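Mamta Agarwal
I promised some of you a comparison of the two hand cameras and the two grippers in our kitchen simulation. It became longer than I planned, so I make a thread. All of it is simulation, no real arm yet.

The setup first. One arm, one kitchen, one controller. The parts we change are the gripper (Wiltik, the wide flat one, or Grulport, the one with two fingers and small pads) and where the hand camera sits. The names are our internal names for the models, please do not search for them in a shop.

The controller is Kandpal in every run. Gladys Ndung'u wrote most of it and I only tune the gains. I did not change any gain between the two grippers, although Wiltik would like a lower one at the wrist. I wanted to see what happens when a person swaps the hand and forgets the rest, which is how it usually goes in our group.

We ran 1,542 episodes in total. From these I removed 22 where the arm started already in contact with the counter. This was a mistake in my reset script and not a fault of any gripper.

Let me begin with the thing that surprised me most: how much of the image the hand itself takes. With the camera mounted low behind the palm, you pay for it in every single picture. You lose the bottom rows, and these are the rows closest to the place where you want to grasp.

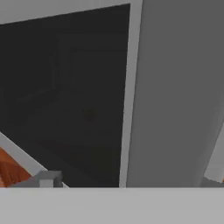 Hand camera near the kitchen furniture. The flat gray at the bottom is the gripper.

With a view like this the policy has very little to hold on to. A big dark panel, gray borders, gray on the right. A person who knows the kitchen can guess. For the network, many positions of the wrist look nearly the same, and I could see it in the actions: small moves to the left, small moves to the right, no decision.

My first idea was to crop the bottom of the image, so that the network does not spend anything on a band which never changes. It helped a little in training time and not at all in success. Gladys told me in April that it would be like this. I should have written it down then.

My second idea was to move the camera forward. Then the band is smaller, but in our model the lens passes inside the palm when the wrist turns fully, and you get some frames of pure gray. I know there are ways to hide the palm mesh from the camera. I decided not to do it, because the real palm will not be so kind.

Now to the fingers. I expected that seeing the fingers would disturb the network, for the same reason as the band. The opposite was true for us. When both fingertips are in the image, the policy lines up better, even if the object is still far away from the hand. I believe it learns to use them as a kind of sight, as on an old rifle.

The tomato task is where I could check this idea. It has one object with a strong color on a plain gray surface, and the ring pattern around it does not confuse anything as far as I can tell. 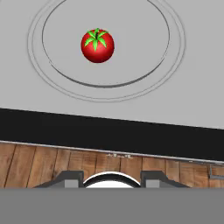 For this task the approach is the difficult part and the closing is easy. The hand has to travel over the front edge of the counter, and both cameras tend to be too low at that moment. I counted edge collisions separately: 383 over all runs, and most of them with the low camera. If you want to copy only one thing from this thread, please copy this. Count the edge collisions separately. In the total success rate they disappear and you will blame the gripper.

About the pads on the Grulport fingers. I tried two friction values. With the lower one a round object rolls out if the fingers close even slightly off center. With the higher one almost everything stays in, which makes me suspicious. I do not trust contact in simulation for soft and round food, and I would not choose a real gripper on the basis of it.

Somebody asked me in a message if a third camera on the shoulder would solve all of this. It would solve a part. From the shoulder you see the counter edge very well, and you see the object until the hand covers it, and then you see the back of the hand. We used the shoulder view in one small batch with the model we call Cilton. The edge collisions went down. The last part of the grasp stayed as weak as before.

So my preference today, for this kitchen only: Grulport fingers, hand camera placed so that both fingertips are visible, shoulder camera if your budget for images allows it. For wide and flat objects I would still take Wiltik. I have not tested doors and drawers enough to say anything, so please do not quote me on them.

What I did not compare: lighting (it is always even here, far too nice), image delay, different depths, and more than one kitchen layout. The delay is the one I worry about. Kandpal receives a fresh image at every step, and on the real arm it will certainly not.

Some of you asked for the configuration files. I have to clean the paths first, they contain my whole home folder. I will put them up next week with the corrected reset script, and then you can repeat the low camera runs and tell me where I am wrong.

One correction to the fifth post: the low camera is behind the palm for Wiltik, but for Grulport it is a little above it. The two mounts are similar and not identical. Sorry, I should have said this at the start.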